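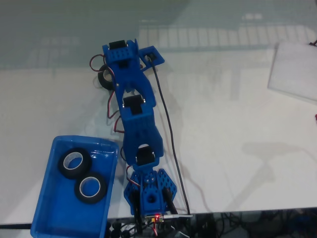 Blue 3D-printed arm with servo joints on a white tabletop.

Shared Freight Pilot, Plerby: Progress Report to the Wonon Fund

Prepared by Tamsin Ridgeway, project lead
Submitted 2019-06-06

Where we are

The grant asked us to find out whether small manufacturers in and near Plerby could bring down what they pay for ocean freight by booking container space together through the port at Flasotham. We have now run the pilot for seven months with four member firms. I was asked for a short report with results up front, so: the group has paid less per shipment on some bookings and more on others, and I don't yet believe the average that comes out of our own spreadsheet.

The average looks good. It has been quoted to me twice by people who weren't given it by me, and I'd ask the Fund not to repeat it. The saving is worked out against what each firm says it used to pay. Two of the firms gave us invoices. The other two gave us a figure over the phone, and both figures were round ones. Dinesh Yadav has gone back to ask for the paperwork. He has had a promise from one and nothing from the other.

What was done this period

Bookings. All four firms shipped at least once through the pool. Most of the volume came from one of them, the pump housing maker, who would probably have filled a container without us if they'd been willing to wait a little longer. When I take their shipments out, the pool looks a good deal thinner. The application described "steady mixed demand across members." What we have is one steady shipper and three who turn up when it suits them.

Forwarders. We work with two. The first quotes quickly and then adds charges. The second is slow to quote and the invoice matches. Lyle Rosenthal, who handles the booking desk, started out preferring the first and has changed his mind. We kept both on because the contract we signed in the first month doesn't let us drop either before the end of the pilot. I signed it, and I wouldn't sign it again in that form.

Storage at Flasotham. The shed space is in use. It was meant as a place for goods to wait a few days until there was enough to fill a box. In practice some pallets have sat there much longer, and the storage bill has gone up accordingly. None of this storage cost is in the savings average. I've asked for it to be added and the new version should be in the next report.

Inbound parts. This was a side item in the plan and it has taken up a lot of the desk's time. Members are more worried about parts coming in than finished goods going out. Connectors, bearings and small motors are the usual complaints. Kenji Lyons has been calling suppliers on the members' behalf to see if orders could be combined. His notes are careful, and they mostly record suppliers saying they'd think about it. One supplier set a minimum order of 1000 pieces for the better price. No single member wants that many, and they couldn't agree on a split because each of them uses a slightly different part.

The question of standard parts 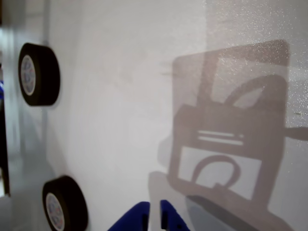
It was suggested at the last review that members could simply agree on a common list of parts. I understand why that sounds sensible from outside. A bearing is a bearing until somebody has to change a drawing, get it approved by a customer and scrap what's on the shelf. Thaddeus Iwasaki went through the members' purchase lists looking for overlap and found very little beyond packing materials and shop consumables. We can combine orders for those, and have begun to, but they were never what was holding up anyone's production.

I would sooner drop the common list than keep reporting on it. If the Fund wants it kept in, I need someone from the members' engineering side to give it proper time, and so far none of the firms has offered a name.

Tariffs and timing

Several members moved orders forward this year to get ahead of possible tariff changes. That makes our numbers hard to read. Part of the early volume in the pool was goods that would have shipped later in any case, and I expect a quiet stretch to follow. If the next report shows a drop, it shouldn't be taken as the pool failing, in the same way that the busy start shouldn't have been taken as the pool working. It was, though. The newsletter item that went out in spring used the phrase "strong early uptake." I asked for it to be reworded and was told it had already gone to print.

I also can't tell the Fund what rates will do. Both forwarders have told us that rates will rise before the end of the year. They told us the same thing before the last round of bookings and rates stayed where they were. They earn more when we book early, and I have told the members to keep that in mind when they hear it.

What members say

We held one meeting with all the firms in the room and have had plenty of phone calls since. In short:

The pump housing maker is satisfied and would like the others to ship on a schedule.

The furniture hardware firm likes having someone to call when a shipment is late. They admit they haven't checked whether they are saving money.

The lighting firm had a shipment held back for want of other cargo and missed a delivery window. They're still in, but they now book urgent orders on their own, and those are the orders where they pay the most.

The cable assembly shop has shipped once. Their owner told Lyle he joined because the others did. I don't count on them staying.

I found this more useful than the member survey. The survey asked people to score their satisfaction, and everyone scored it high, including the firm that missed its window. I've left the scores out of the body of this report. Anyone who wants them can have them.

Money

Spending is under budget overall, and I'd be careful about how that gets read. It's under because the second desk position wasn't filled until late and because the software purchase was put off. Storage and trucking from Plerby to Flasotham are both over. If the pool ran at the level described in the application, trucking alone would eat the underspend.

The software is a booking platform that was recommended to us before the project began. I sat through the demonstration. It does what our shared spreadsheet does, with a map. It might be worth paying for if we had many more members. At our present size I'd rather hold the money and put part of it toward trucking, and I am asking for permission to do so.

Problems and risks

The main risk is that the pool depends on a single shipper. If they leave, or simply grow enough to fill their own boxes on their own dates, there is no pool to speak of. The plan's answer to this was recruitment. We've spoken to other firms, and the usual response is interest followed by a question about guaranteed sailing dates, which we can't give them.

The second risk is that we end up subsidizing freight and calling it a saving. At the moment the grant pays for the desk, the shed and part of the trucking. A member's invoice shows none of that. I asked Dinesh to draw up what a booking would cost if the members carried all of it. His first version has the pool coming out worse than going alone on small, urgent loads and slightly better on large, patient ones. He isn't happy with some of his assumptions and neither am I, so the figures aren't attached here. They will be attached next time, whichever way they fall.

A smaller matter: damage claims. There is one open, for a pallet that arrived with crushed corners. The forwarder says it was packed badly, the member says it was stacked badly, and there's no record of its condition on leaving the shed. Lyle now has the shed sign off each pallet on the way out. That should have been in place at the start.

Planned for the next period

Finish the full-cost comparison, with storage and trucking included, and with member invoices in place of phone figures. If a firm won't supply invoices, its shipments will be left out of the savings calculation and the report will say so.

Try a fixed monthly closing date for bookings. The pump housing maker wants this and the lighting firm doesn't. We'll run it for two sailings and see who ships.

Set a limit on how long goods may wait in the shed before they go out with whatever is there. Kenji is drafting the rule. Members will need to accept that some boxes leave part empty, and that someone has to pay for the empty part.

Stop work on the common parts list unless told otherwise.

Decisions we need from the Fund

Permission to move part of the software budget to trucking.

A yes or no on the common parts list.

Agreement that no savings figure will be published before the full-cost comparison is done. I've raised this by phone and was told it shouldn't be a problem, but I would like to have it in writing. The draft of the annual brochure that reached me last week still has the old average on its second page, and Thaddeus has sent back a marked copy with the figure struck out.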